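Kozma: mitosis counts from onion root tips

Version 2, May 10, 2018

What it is

Kozma is a table of cell counts from squashed onion root tips, with each cell assigned to a stage: interphase, prophase, metaphase, anaphase or telophase. Filippos Kalogeropoulos did the counting. There are 60 slides, and 29 of them were counted again by Nektarios Tsolakis.

Treat the prophase column with suspicion. The two counters disagree most there, and I doubt either is right. Late interphase and early prophase look much alike in a bad squash.
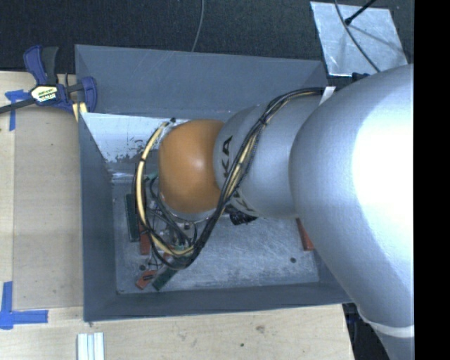

Known problems

Stage counts are often turned into hours per stage. That assumes the cells divide out of step with each other, which we never tested. Don't quote durations from this table.

Slides from the February batch were overstained. Drop them if you can.

Files

counts.csv
recounts.csv
slides.txt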